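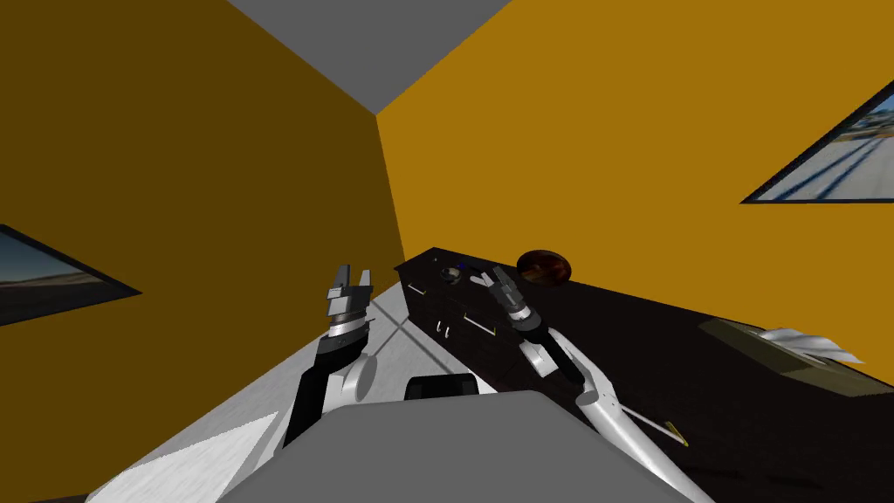
A reader of the notes for Week 3 wrote in to say that yellow rooms make people short-tempered, that babies cry more in them, and that any painter will tell you so. Fine. I've been told the same thing by two painters and a dentist. I have also been told that yellow makes people cheerful, that it makes them hungry, and that it helps them study. One color can't easily do all of that to the same person on the same afternoon, so we'll spend this unit asking where the claims come from and what would have to be true for us to believe them.

Room Color and Mood
Handout for Unit 4
Revised 8/7/22

What the claims look like

Most statements about room color come in one of three shapes. It helps to know which one you have in front of you before you argue with it.

The first is the flat effect. "Blue lowers your heart rate." It has a cause, a result and no conditions. It doesn't say which blue, how much of it, how long the person sat there, or compared with what.

The second is the association. "People connect green with nature." This is usually easy to show and usually true, and it tells you very little. I connect the smell of chalk with school, and smelling chalk has never made me learn anything.

The third is the preference. "Most tenants like a light neutral." Landlords care about this one and they should. It's a statement about taste in a certain place in a certain decade. Look through old home magazines if you think taste holds still.

A good deal of bad writing about color starts with an association, adds a preference, and ends up stating a flat effect. Watch for the sentence where it changes shape. It's often the one with the word "therefore" in it, or the one right after a break in the page.

Three things called "color"

Hue is what most people mean: red, yellow, blue. Lightness is how pale or dark it is. Saturation is how strong it is, from grayish to vivid. You can change any one of them and leave the others alone, at least on a chart. On a wall it's harder.

Suppose a study compares a strong red room with a pale blue one and finds that people feel more keyed up in the red. What did they respond to? It may have been the redness. It may have been the strength of the color. The red room was also darker, so it may have been that. The design can't tell you, and a larger crowd of subjects won't fix it. When older studies are described as "red versus blue," go and find the paint codes. If there are no paint codes, write that down in the margin and lower your hopes.

Light belongs on this list too. The same can of paint gives you one wall under a north window and another under a warm bulb at night. Two walls that meet in a corner and were painted from the same can will often look like different colors, and people will swear to it. I have seen very few reports that measured the light in the room at the time people were being asked how they felt.

Case 1: the Tokesine booklet

Tokesine sells interior paint. Its booklet says a test of its "Morning" range in a Foltley office raised staff mood by 18 percent. You'll find the page in your reading packet. Read it slowly.

Things I would want to know:

Eighteen percent of what? Mood doesn't come in units. The booklet seems to mean the average score on a questionnaire, and the questionnaire isn't printed.

Who was asked? It says 42 employees filled in the form before the repainting. It gives no number for afterward. If the grumpiest ones skipped the second form, the average goes up while every person in the building feels exactly as before.

What else changed? The repainting happened in May. The days were getting longer. The office also got new carpet and the desks were moved, which we know only from a caption on the last page.

Who paid? Tokesine did. That doesn't make the result false, and I don't want to see "they were paid" used as a whole argument in your papers. It's a reason to ask for the form and the raw scores. I asked. I was sent a second copy of the booklet.

There was no comparison office. Any office that gets a fresh coat of paint also gets the smell of newness, a week of disruption, and a sign that someone upstairs spent money on it. Paint it the same color it was before and you might get your 18 percent. That would be a cheap thing to test and I have never heard of a paint company testing it.

Case 2: the Hajji waiting rooms

The Hajji clinics did better. They had two waiting rooms of the same size, painted one a soft green and left the other off-white, and sent patients to one or the other by coin toss. They collected 700 forms. The green room scored a little higher for "calm."

The coin toss is worth a lot. It means the nervous patients were likely spread over both rooms. The number of forms is respectable. I would still go carefully, for reasons the report itself admits on its second page. The green room was the one with the window. The staff at the desk knew which room was supposed to be the calming one. And patients rated nine feelings, of which "calm" was the only one that moved. Ask enough questions and one of them will usually oblige you.

My own view is that this is weak evidence for a small effect, possibly of the window. Students tend to find that disappointing. It's a normal place to end up.

How long does it last?

Nearly every study puts people in a room for a short time. Asik, the longest test in the packet, kept them there for 60 minutes and asked twice, at the start and at the end. The gap between the rooms was smaller the second time. One reading is that people stop noticing walls, and anyone who has lived with an ugly kitchen will find that easy to accept. Another is that an hour of puzzles wears everyone down to the same level. The authors prefer the first. I don't see how they ruled out the second.

People live in bedrooms for years and work in offices nearly as long. An effect that shows up in the first few minutes may be real and still be no use to anyone choosing paint. 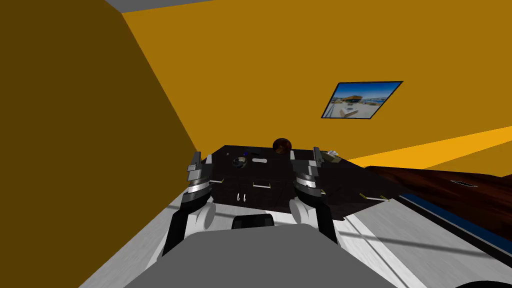 Before the next class

1. Pick one sentence from the Tokesine booklet and say whether it states an effect, an association or a preference. If it changes partway through, mark the word where it changes.

2. Rewrite the Hajji test so the window is no longer a problem. You may not knock down walls. Swapping the paint between the rooms halfway through is a decent start, and you should say what trouble it brings with it.

3. Find a claim about room color in a magazine, a shop or a rental listing. Trace it back as far as you can. Stop when you reach a source that gives a sample size, or when you reach a page that cites the page you started from. The second happens more often.

4. One page on this question: what result would persuade you that yellow rooms make people irritable? Be exact about the yellow, the people, the time spent and the way irritation is measured. The reader who wrote in is welcome to hand in an answer as well.

Papers that begin "Since ancient times, color has" will be returned unread.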